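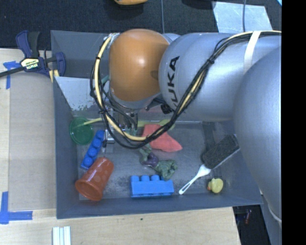 The KUKA over the gray bin, with its cable loop in full view.

Spare a thought for the cables on our picking cell at Trallside. The arm gets the visitors, the duck gets the laughs, and the cables get bent back and forth all day until one of them quits. The last one went in February, 1371 picks into a run of 2000, and took the gripper with it.

Sosina Zeleke has now redone the whole bundle. The old one was tied down so tightly that every turn of the wrist pulled on the connector. The new one hangs in a wide loop below the orange joint cover, held by a strap and a couple of ties, and has 170 millimeters more slack than Granis put in the manual. Jonatan Løken thinks it looks like laundry. He has been asked to check it every morning.

If you use the cell, please run the wrist through its full range at low speed before you start, and watch the loop as it goes. Don't add ties of your own. Check the clamp on the bin while you're there, as a bin that has crept sideways throws off every pick. Spare ties are in the Drurnell cabinet, second drawer, under the manual.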